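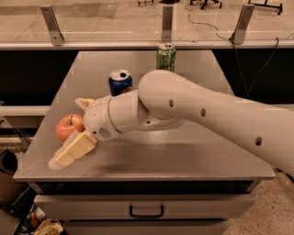
Can I freeze apples straight from the tree, or do they need cooking first?
Posted in Kitchen and Larder by plimden_hill

We moved to a house near Plimden with an old apple tree in the garden (the neighbours reckon it went in around 1945) and last autumn it went completely mad. I gave away bags and bags and still lost loads to bruising. I'd love to be ready this time! I've got a decent chest freezer in the garage, but I've never frozen fruit apart from blackberries. Do I peel and slice them raw, or stew them first? They're mostly sharp cookers and I'd want them for crumbles and the odd pie. Also, do they go brown? My mum says they go brown.

3 replies

skuvell_baker
Member, 605 posts

Oh you lucky thing, I'd love a tree like that! You can do both and I'd urge you to, as they come out quite different.

Raw slices are best for pies. Peel, core, cut them fairly thick and drop them into a big bowl of cold water with a good squeeze of lemon as you go. Your mum's right, they do brown, but the lemon slows it down a lot. Drain, pat dry on a clean tea towel, then spread them out on a lined baking tray so they aren't touching and freeze until hard. After that you can tip them into bags and they won't clump. Use them from frozen, with a spoonful of cornflour in the sugar to soak up the extra juice.

For crumble I stew them with a splash of water and hardly any sugar, stop while there are still some lumps, cool it all properly and freeze in flat bags. Flat bags stack beautifully and thaw in no time! I aim to use mine within 8 months. Label everything, stewed apple looks exactly like frozen soup (ask me about the leek and potato crumble).

noonan77
Member

just chuck them in whole. wash, dry, in the freezer. peel comes off under the warm tap after. they go mushy but its fine for sauce

cillelon_allotment
Member, 2196 posts

Whole does work, but only for sauce or chutney, and they take up a huge amount of room. I'm with the baker on trays.

One thing to add: check every apple for bruises and maggot holes before you start, and do the damaged ones first as stewed, cutting the bad bits out. The perfect ones will keep for ages without any freezing at all. Wrap them singly in newspaper, put them in a cool dark shed in shallow boxes and look through them every week or so. We were still eating ours in April this year and they were gorgeous, a bit wrinkly and much sweeter!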